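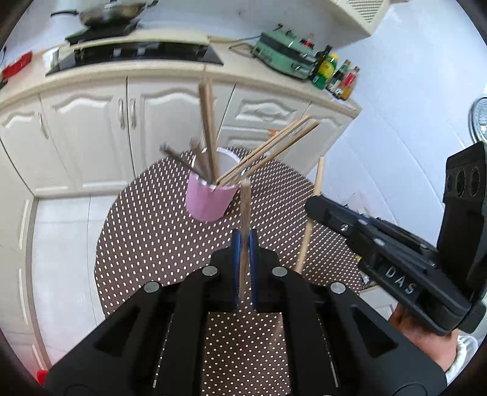 The pair of hand grippers at the kitchen table, each holding one chopstick. Blue pads are on the front one.

Home Visits Workshop notes Members Contact

Visit to the gripper bench at Trirkard
Last updated: June 19, 2019

In June four of us from the Odora maintenance circle went to see how Trirkard keeps its hand-held grippers in working order. I had expected a laboratory with a fence and a warning lamp, but the place of work is a kitchen, with cupboards and a cooktop and sauce bottles on the counter. The repair bench is in the next room.

Our host was Pallavi Dwivedi, who is responsible for the tools. The grippers are carried by a person, one in each hand, and the recordings made with them are used later for teaching a robot arm. The task for that morning was to take chopsticks from a pink cup. It is a hard task for the jaws. A chopstick is thin, it turns easily, and a small error in the jaws that you would never notice with a cup becomes very clear.

The pads came first. A pair of blue pads lines the jaws, and they are treated as a wearing part, the same as a brake lining. Lalit Kushwaha, her technician, changes a pair after over 1000 grips, or earlier if he feels a groove with his fingernail. The old pad is pulled off from the tip side. Then the jaw is cleaned with alcohol and he waits until it is fully dry before he puts the new one. He always changes both pads together. When only one is new, the object is pushed a little to one side during closing, and a chopstick will stand crooked.

Then the linkage. The two sides must move as mirror images, and all of this depends on the pivots. Lalit checks them by closing the jaws on a strip of paper and pulling it gently. If the paper comes out on one side more easily, he looks for play in the pivot pins. We were allowed to try it ourselves. I found play where there was none, and Jörg Hellwig from our group missed play where Lalit had made it on purpose, so it needs some practice.

The slotted screw near the tip gets a very small drop of thread lock and is tightened by hand only. Harish Bisht asked why no torque driver is used. Pallavi answered that they had one, and that the plastic cracked before the driver clicked. The cracked arm is kept in a drawer, and she showed it to us.

Every gripper has its own card, with the date of each pad change and the name of the person who did it. The card for number 3904 was the longest. It had three new pivots already, and next to the last one was written "listen for clicking." We listened, and there was a small click at nearly full opening. Lalit put it on the shelf for the afternoon.

What I would like to copy for our own cell at Chaturvedi is the paper test, and also the cards. Our card system is a file on one computer, and the people who do the work are usually standing far from it.

We had no time for the calibration of the opening width. Pallavi offered to show it on a second visit, and those who want to join should write to Devendra Sandhu.

Contact: Devendra Sandhu, visits desk
© 2019 Odora maintenance circle
Back to top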